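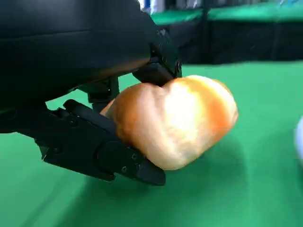 Wohin geht das Brot nach Ladenschluss?
Projektbericht im Wahlfach Ernährung und Konsum, Joris Schouten
Abgabe: 4.4.25

1. Ausgangslage

Den Anstoß gab ein Aufkleber. An der Tür der Bäckerei Poirier, an der ich auf dem Weg zur Schule vorbeikomme, hing seit dem Herbst ein grüner Punkt mit dem Satz »Bei uns wird kein Brot weggeworfen«. Zwei Wochen später hing derselbe Punkt bei der Filiale von Tuvance am Bahnhof. Beide Läden hatten abends kurz vor Schluss noch gut gefüllte Regale. Ich fand, dass das nicht zusammenpasst, und habe daraus mein Thema gemacht.

Meine Frage lautete am Anfang: Stimmt der Satz auf dem Aufkleber? Frau Behrens hat mir im ersten Beratungsgespräch geraten, die Frage kleiner zu machen, und im Nachhinein hatte sie recht. Ob irgendwo kein einziges Brot weggeworfen wird, kann ein Schüler nicht nachprüfen. Übrig blieb: Was können die beiden Läden über den Verbleib ihrer unverkauften Ware sagen, und wie gut ist das belegt?

2. Was ich vorher erwartet habe

Ich gebe zu, dass ich mit einer Meinung angefangen habe. Ich habe mit Werbesprüchen gerechnet und mit Verkäuferinnen, die nichts sagen dürfen. Beides kam vor. Ich habe aber auch Dinge gehört, die meine Meinung schwieriger gemacht haben, und die stehen in Abschnitt 4.

Aus dem Unterricht wusste ich, dass ein großer Teil der Abfälle bei Brot gar nicht im Laden entsteht. In privaten Haushalten wird Brot hart oder schimmelt und landet im Müll, ohne dass jemand davon etwas mitbekommt. Wer also nur auf die Bäckereien zeigt, macht es sich bequem. Trotzdem kleben die Haushalte keinen grünen Punkt an die Tür.

3. Vorgehen

3.1 Gespräche
Im Oktober habe ich mit der Filialleiterin bei Tuvance und mit dem Inhaber von Poirier gesprochen. Bei Tuvance durfte ich nicht aufnehmen und habe mitgeschrieben. Das Gespräch bei Poirier fand morgens um fünf in der Backstube statt, was für das Protokoll nicht gut war. An zwei Stellen kann ich meine eigene Schrift nicht lesen und habe sie weggelassen.

3.2 Die App
Beide Läden geben Restware über Oteo ab. Man bezahlt im Voraus für eine Tüte, deren Inhalt man nicht kennt, und holt sie kurz vor Schluss ab. Ich habe mir fünf Tüten gekauft, drei bei Tuvance und zwei bei Poirier. Ein größerer Versuch war von meinem Taschengeld nicht drin.

3.3 Umfrage
Den Fragebogen habe ich an 100 Personen verteilt, in der Schule, im Sportverein und bei meinen Großeltern im Haus. Zurück kamen 70 Bögen. Repräsentativ ist das auf keinen Fall. Im Haus meiner Großeltern kennt mich jeder, und ich glaube, dass einige Leute mir einen Gefallen tun wollten und sich sparsamer dargestellt haben, als sie sind.

4. Ergebnisse

4.1 Tuvance
Die Filialleiterin war freundlich und vorsichtig. Bestellt wird über ein Prognoseprogramm der Firma Drakano, das Wetter, Ferien und die Verkäufe vom Vorjahr einrechnet. Auf meine Frage, warum dann abends noch so viel im Regal liegt, sagte sie, es gebe eine Vorgabe der Zentrale. Bis eine Stunde vor Schluss müssen alle Grundsorten da sein. Das Programm rechnet diese Vorgabe mit. Es sagt also sehr genau voraus, wie viel man backen muss, damit am Ende etwas übrig ist.

Die Reste gehen zuerst an Oteo, danach an die Tafel und dann »in die Verwertung«. Was Verwertung heißt, musste ich dreimal fragen. Die Ware wird von einem Entsorger abgeholt und kommt zum Teil ins Tierfutter, zum Teil in die Biogasanlage. Nach der Zählweise von Tuvance gilt das als nicht weggeworfen. Damit ist der Satz auf dem Aufkleber vielleicht sogar richtig, nur versteht ihn kein Kunde so. Ich habe die Frage in die Umfrage aufgenommen, und die große Mehrheit hat angekreuzt, dass »nicht weggeworfen« für sie heißt, dass ein Mensch das Brot isst.

Zahlen wollte die Filialleiterin keine nennen. Auf der Internetseite der Firma steht, dass auf diesem Weg 4000 Brote im Monat »gerettet« werden. Ich habe an die Pressestelle geschrieben und gefragt, auf wie viele Filialen sich das bezieht und wie viele Brote insgesamt gebacken werden. Die Antwort war ein Link auf dieselbe Seite. Eine Zahl ohne Gesamtmenge ist für einen Bericht wie diesen wertlos, auch wenn sie groß klingt.

4.2 Poirier
Herr Poirier backt selbst und schreibt seine Mengen mit Bleistift in ein Heft. An einem normalen Wochentag macht er 300 Brötchen und deutlich weniger Brote. Er sagt, ihm bleibe wenig übrig. Das Heft durfte ich anschauen, aber die Reste stehen nicht drin, nur die Backmengen. Seine Aussage ist also genauso wenig belegt wie die von Tuvance, sie klingt nur sympathischer. Ich habe gemerkt, dass ich ihm beim Schreiben dauernd recht geben wollte, und habe diesen Absatz deshalb zweimal neu angefangen.

Aus altem Brot macht er Semmelbrösel und einen Teil vom Sauerteigansatz für den nächsten Tag. Süße Teile lassen sich kaum weiterverwenden, vor allem gefüllte und glasierte. Die verschenkt er an die Nachbarn oder wirft sie weg. Er hat »weg« gesagt, ohne dass ich nachfragen musste. Auf den Aufkleber angesprochen meinte er, den habe Oteo mit dem Vertrag geschickt und seine Tochter habe ihn aufgehängt.

4.3 Die Tüten
Über die Tüten habe ich mich am meisten gewundert. In den drei von Tuvance war fast nur Süßes, einmal zusätzlich ein halbes Mischbrot. Bei Poirier war es gemischter. Eine Tüte haben wir zu Hause komplett gegessen. Von den anderen blieb immer etwas liegen, und den Rest der zweiten Tüte habe ich am Donnerstag selbst in die Biotonne getan. In der Statistik von Oteo ist diese Tüte gerettet. In unserer Biotonne sah das anders aus.

Das ist mein wichtigster Einwand gegen die App. Gezählt wird die Übergabe. Danach ist der Abfall vom Laden in den Haushalt gewandert, und dort zählt ihn keiner mehr. Ich behaupte nicht, dass es allen so geht wie uns. Größere Familien essen so eine Tüte wahrscheinlich leicht auf. Ich sage nur, dass Oteo es nicht weiß und trotzdem mit der Zahl wirbt.
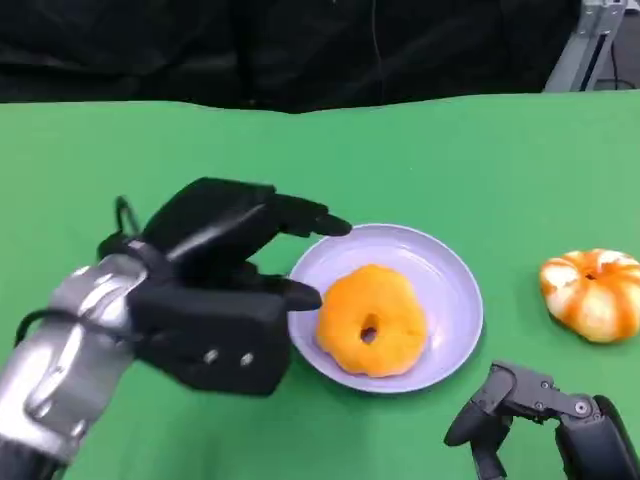
Warum bleibt in den Bäckereien gerade süßes Gebäck so oft übrig?

Süßes Gebäck wird meistens spontan gekauft, und spontane Käufe lassen sich schlechter vorhersagen als das tägliche Brot. Dazu kommt, dass Glasur und Füllung schnell leiden und man die Ware am nächsten Tag kaum noch anbieten kann, während ein Roggenbrot auch am zweiten oder dritten Tag Käufer findet. Herr Poirier hat außerdem gesagt, dass eine halb leere Theke bei Süßem schlechter aussieht und er deshalb mehr hinlegt, als er für vernünftig hält.

4.4 Die Umfrage
Ich stelle nur zwei Punkte vor, die anderen Antworten waren zu durcheinander. Bei der Frage nach der Auswahl am Abend gaben viele an, dass ihnen ein leeres Regal nichts ausmacht. Zwei Fragen weiter sollte man ankreuzen, was man tut, wenn die Lieblingssorte ausverkauft ist. Die häufigste Antwort war: in einen anderen Laden gehen. Beides zusammen geht schlecht, und ich verstehe nach dieser Auswertung besser, warum die Zentrale von Tuvance ihre Vorgabe hat. Richtig finde ich sie immer noch nicht.

Der zweite Punkt betrifft Brot vom Vortag. Fast alle sagten, sie würden es zum halben Preis kaufen. Herr Poirier hatte jahrelang einen Korb mit Vortagsbrot neben der Kasse und hat ihn abgeschafft. Entweder habe ich andere Leute gefragt als die, die bei ihm einkaufen, oder auf einem Fragebogen ist man ein besserer Mensch als an der Kasse.

5. Kritik am eigenen Vorgehen

Fünf Tüten sind zu wenig. Wenn ich an anderen Tagen gekommen wäre, hätte ich vielleicht fünfmal Vollkornbrot gehabt und einen anderen Bericht geschrieben. Außerdem habe ich die Tüten nicht gewogen. Die Küchenwaage fiel mir erst nach der dritten ein, und dann wollte ich nicht mehr mitten im Versuch die Methode wechseln.

Die Frage zum Aufkleber im Fragebogen war nicht neutral gestellt. Sie fing an mit »Findest du es in Ordnung, wenn«, und so fragt man nicht. Frau Behrens hatte das im Entwurf angestrichen, aber da waren die Bögen schon kopiert.

Mit der Tafel wollte ich ebenfalls sprechen. Der Termin wurde zweimal verschoben und kam nicht mehr zustande. Ich weiß deshalb nicht, wie viel von der gelieferten Ware dort wirklich ausgegeben wird und ob auch dort zu viel Süßes ankommt. Das ist die größte Lücke in meiner Arbeit.

6. Ergebnis und offene Fragen

Der Satz »Bei uns wird kein Brot weggeworfen« ist für Poirier nach Aussage des Inhabers falsch, jedenfalls wenn man Gebäck mitzählt. Für Tuvance hängt er daran, dass Tierfutter und Biogas nicht als Wegwerfen gelten. Belegen konnte oder wollte ihn keiner der beiden Läden. Ich halte die App nicht für nutzlos, wir haben ja auch gut gegessen. Ich glaube aber nicht, dass sie an der zu großen Backmenge etwas ändert. Ein Laden, der seine Reste abends noch bezahlt bekommt, hat weniger Grund, morgens knapper zu planen. Beweisen kann ich das mit meinen Daten nicht. Dafür müsste man die Backmengen vor und nach dem Start der App vergleichen, und die stehen bei Poirier in einem Heft und bei Tuvance in einem Programm, in das ich nicht hineinschauen darf.

Der Aufkleber bei Poirier ist inzwischen weg. Auf Nachfrage hieß es, die Tür sei gestrichen worden.

Anhang: Fragebogen, Gesprächsnotizen Tuvance und Poirier, E-Mail der Pressestelle, Kassenzettel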